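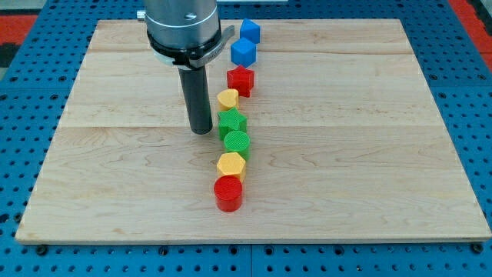 Page last changed: June

Setting out a straight row of shape blocks on a jointed maple board

Reading time: 5 minutes

Print this page | E-mail this page

A row of loose blocks looks simple to set out and usually ends up curved. The method below gives a row that starts at the far edge of the board and runs towards the middle, straight enough to be used for sorting, matching or naming work. It applies to any small set of plastic shapes. The set used for these notes has eight pieces, among them two blue cubes and a green star.

What you need

A flat board of pale maple or a similar light timber.
A table that does not rock. A perforated metal top is suitable.
The blocks, wiped and dried.
A steel rule, longer than the row you intend to set.
Masking tape, low-tack.
A soft pencil.
A lint-free cloth.

1. Check the board

Lay the board flat on the table and press each corner in turn. If it rocks, turn it over and try again. If it rocks on both faces, the board has moved and needs flattening before it is used. Packing one corner with card is acceptable for a single session.

A board made up from planks will have seams where the planks meet. Run a fingertip across each seam. You should be able to see the line but not feel a step. A step as thin as a sheet of paper is enough to tilt a small block that straddles it. Mark any such place with tape and keep blocks off it.

Streaks and small flecks in maple are normal and do not need sanding out. Raised grain does. Take it down with fine paper, working along the planks, then wipe off the dust.

2. Place the board on the table

Set the near edge of the board parallel to the near edge of the table. On a perforated top, the rows of holes can be used as a guide: bring the edge of the board up to one row and check both ends against it. Leave some of the top showing along the side you work from, so the board can be lifted without sliding it.

A plain board can creep on painted metal. Two short strips of thin rubber matting under the board will hold it. Do not tape the board down, as the tape leaves a residue on the underside and has to be cut when the board is moved.

3. Mark the line

Use the seams as your reference. On a board with its planks running from side to side, the seams also run from side to side, and a row set from the far edge towards the middle must cross them at a right angle.

a) Measure the same distance in from one side at the far edge and again near the middle. On our own practice board, which is 429 mm from far edge to near edge, the second mark is made at the half-way point.
b) Lay the rule through both marks.
c) Run a strip of masking tape along one side of the rule. Which side does not matter, provided the blocks all stand on the other.
d) Remove the rule and rub down the edge of the tape with a thumbnail.

Pencil may be used on the tape. Avoid it on bare maple – it shows clearly on pale timber and is slow to rub out.

4. Set the spacing

Spacing is measured from centre to centre. We use 33 mm for small blocks. Wider shapes such as stars may need more, and in that case the wider spacing should be used for the whole row. Mixed spacing makes the row look bent even when it is straight.

Tick the centres along the tape, beginning at the far end. The first tick should be far enough in from the edge for the whole of the first block to rest on timber.

5. Place the blocks

Work from the far end to the near end. If you begin at the near end you will be reaching over blocks already placed, and a sleeve will sooner or later catch one.

Cubes. Decide at the start whether cubes will stand square to the row or be turned with a corner facing you. A turned cube shows two side faces as well as the top, and is easier to tell from other flat-sided shapes when looked at along the row. Keep matching cubes together and turn them the same way. In our row the two blue ones come first, one in front of the other at the far end.

Stars. Judge the centre from the points, by sighting between opposite gaps. Lining up one point with the tape tends to push the body of the star to one side.

All other shapes. Line up the widest part with the tick.

Lower each block straight down and let go. Sliding it into place picks up grit, and grit marks both the plastic and the board. If a block lands off its tick, lift it and put it down again.

6. Check and correct

Crouch until your eye is close to the height of the board and look along the row from the near end. Blocks that sit out of line will show to the left or right of the one in front. Correct the worst one first, then look again. Two passes are normally enough.

Then look from above. Benedek Rácz, who set out the rows for our Wednesday group, allows an error of a few millimetres at any one block, provided that two neighbouring blocks do not err the same way. That is a sensible limit. A nearly straight row is good enough for most table work.

Peel the tape away last, pulling it back on itself at a low angle. Hold the nearest block with a finger if the tape passes close to it.

Common faults

Row drifts to one side. The second mark was measured from a different side of the board, or the side is not square. Measure again from the seam using a set square.

One block leans. Check for a step at the seam, then for moulding flash on the underside of the block. Flash can be trimmed with a sharp knife.

Far blocks look closer together than near ones. This is perspective. Leave them alone.

Blocks shift when the table is knocked. Check the feet of the table before changing anything on the board.

Putting away

Lift the blocks off from the near end, in the reverse order of placing. Wipe the board with a dry cloth, along the planks. Store it flat or standing on a long edge, away from radiators. If you plan to set the same row again, write the order of shapes on a slip of paper and keep it in the box with the blocks.

Text: Nam-gil Song. Measurements checked by Máté Sárközi.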